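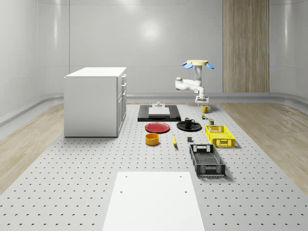

Session 4 is on pilots and rollouts, and in particular on why a company can have a pilot that everyone loved and a rollout that everyone blames on somebody else. You should have read the Orport case before coming. If you haven't, sit near someone who has. A pilot is run under conditions picked by the people who want it to work, and the conditions tend to be very tidy. Think of the big gray platform at the top of this handout, with its small dark holes in evenly spaced rows, in a clean white room. Anything designed to bolt onto that will bolt onto it. Your branch offices will have holes too, but they were drilled by different managers over many years and at least one of them is now load-bearing. Keep that in mind when you read the vendor's summary in Appendix B.

The Orport case in brief

Orport sells plumbing supplies to the trade. It had 825 employees at the time of the case and an ordering system called Gebru, which everybody hated and everybody knew how to use. Management chose the Ruvside depot to try out the replacement. Ruvside had:

- 10 order clerks, all of whom had asked to be included
- a depot manager who sat on the selection panel
- two people from the vendor on site every day, who brought pastries
- permission to miss its monthly targets

The pilot was declared a success in July. The report runs to 112 pages and uses the word "seamless" on a good many of them. The same system then went to the Prurnside depot, which had none of the items listed above, pastries included. Within two weeks the Prurnside clerks were writing orders on the backs of delivery notes and typing them in after hours. Head office saw the typed orders arriving and concluded that adoption was going well.

What a pilot measures

Students usually say "whether the system works." Partly. A pilot also measures how hard a small group will try when senior people are watching and the phone gets answered on the second ring. This is worth knowing, but you can't buy it in quantity. Before you believe a pilot result, ask who picked the site, what the site was excused from, and how much help it had. Ask what the old system was still doing on the side, as well. At Ruvside, Gebru stayed switched on for "reference." Returns and credit notes went through it for the whole pilot. The new system had never processed a return until it got to Prurnside, where it processed one of them four times.

Fit and slack

We talked last time about fit, meaning how closely a new process matches the work it is supposed to carry. Slack is the room left over for things that don't match. Project teams like a close fit because it demos well.

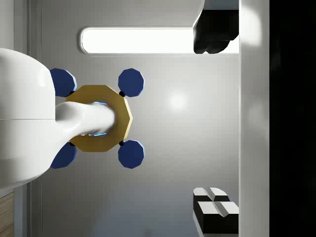

The trouble with a close fit is that somebody has to keep everything lined up, all day, and that somebody is rarely in the budget. Orport's new order screen required a delivery window before it would accept a customer name. Sensible at Ruvside, where customers booked ahead. At Prurnside most customers walked in, leaned on the counter and wanted a valve. The clerks entered midnight to midnight for all of them, and the scheduling report became a work of fiction that was read closely at head office.

A little slack would have cost very little. One optional field would have done it. The change request for that field was estimated at 2,000 dollars and turned down, on the grounds that Ruvside hadn't needed it.

Choosing a second site

My advice, which you are free to ignore until you are paying for it yourself: run two pilots, and let someone who dislikes the project choose the second. You'll get a worse report and a better rollout. You will also find out who dislikes the project, and they are often the people who know how returns work.

For next time

Write one page on what you would have asked the Ruvside manager in the last week of the pilot. One page means one side. Margins will be inspected. Bring the Appendix B summary with every adjective crossed out, and be ready to say what is left.

Other handouts in this course
Session 1: Who Asked for This?
Session 2: Sponsors, and Where They Go
Session 3: Fit, With a Short Detour into Payroll
Session 5: Training People Who Are Busy
Session 6: Switching Off the Old System (and Who Switched It Back On)

Handout last revised 27/01/2008 | Contact the course office | Back to top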